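The Slow, Pleasant Business of Paying Off a Card

For most of my thirties I kept my credit card statements in the drawer under the toaster, unopened, along with the takeout menus and a flashlight that needed batteries. I knew they were there. I just figured that if I sent in the minimum every month, the rest would sort itself out someday, the way a cold does.

Then one Sunday, with rain coming down and the whole town of Ullby apparently indoors, I made a pot of coffee, opened every last one of them and added it all up on the back of a feed store calendar. The total was $3,420. I remember being oddly relieved (I'd been carrying a much scarier number in my head!) and then, a minute later, not relieved at all, when I saw how much of my payment each month had been going to interest.

I had four cards in those days, and the worst of the bunch was a store card from Dorngate that I'd opened to save a few dollars on a winter coat. That coat is long gone. I lined up all four by interest rate, highest first, and decided that every spare dollar would go to the top of the list while the others got their minimums. Plenty of folks would rather start with the smallest balance, and I have a soft spot for that way too, especially if you need to see something disappear early on to keep your spirits up. 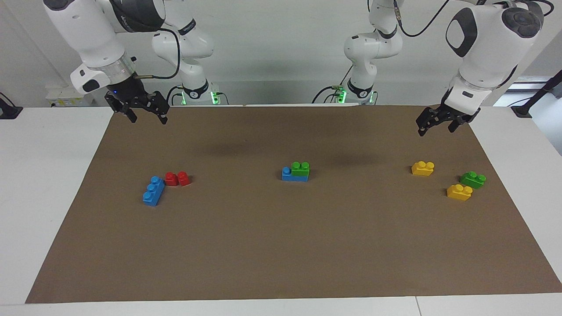 Finding the spare dollars

Now, this was the part I dreaded, and it went easier than I'd feared. I wrote down what came in and what went out for a month, down to the gas station coffee, and I tried hard not to scold myself over any of it. There was a Flastia subscription I hadn't used since the previous January. There was a phone plan built for somebody who talks a great deal more than I do. I called the phone company on my lunch break, asked what else they had, and came away with a smaller bill.

I also set the payment to go out the morning after payday, before I could get ideas. When the first card hit zero, I took what I'd been paying on it and added it to the next one, and so on down the line. It took me 16 months, with one bad stretch in the middle when the car needed brakes and I went back to minimums for a while.

I still keep one card, and I pay it off when the statement comes. The money that used to go to Dorngate goes into a savings account now, and last I looked there was nearly $2,000 in it. The drawer under the toaster holds dish towels.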